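Storell adds two-arm block handling to its demonstration set 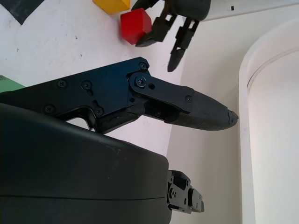 Last modified: June 2021

Storell has begun recording two-arm demonstrations at its Gurka test room, extending a data collection effort that until April covered single-arm picking only. The recordings will be used to train Onu, the company's manipulation policy, which maps wrist camera images and joint readings directly to arm and gripper commands.

Each demonstration is driven by a person through a pair of leader arms. The operator works with colored blocks on a white table, and the task card for the session specifies which block is to be moved, which arm starts, and where the block must end up. Red and yellow pieces are among those in use. Starting positions are changed between episodes so that the policy does not learn a fixed path to a fixed spot.

The set currently holds 130 accepted episodes. A further 16 were recorded and rejected at review, most of them for dropped camera messages. Failed grasps are kept if the operator recovers and completes the task. Episodes that end with a block off the table are stored in a separate folder and are left out of training for now.

"The recoveries are worth more to us than the clean runs," said Ineke Geerts, who manages data collection at Storell. "A policy trained only on clean runs has no idea what to do when the block slips a centimeter."

Gripper wear has received more attention than planned. Fingertips lose material at the extreme end through contact with the table, and a worn tip closes on a small block differently from a new one. The team considered replacing tips on a fixed schedule but decided to leave worn ones in service and record their condition in the session log. Hưng Hồ, who maintains the arms, said the log entry is a short text note and a grade, entered before the first episode and again after the last. Pads and linkage screws are checked at the same time.

Camera exposure is locked at the start of each session. Motion blur on fast block movements is accepted, as the deployed arms use the same cameras and will produce the same blur. Frames are stored at full rate and thinned only when a training run is prepared, which allows different rates to be compared on the same episodes.

Annotation is handled in Jekon, an in-house tool that splits each episode at gripper open and close events and asks the reviewer to confirm or move the boundaries. Handovers between arms remain the slowest part to label. Two reviewers mark each one independently, and disagreements go back to the operator.

The next block of sessions will add stacking. No date has been set for releasing any part of the data outside the company.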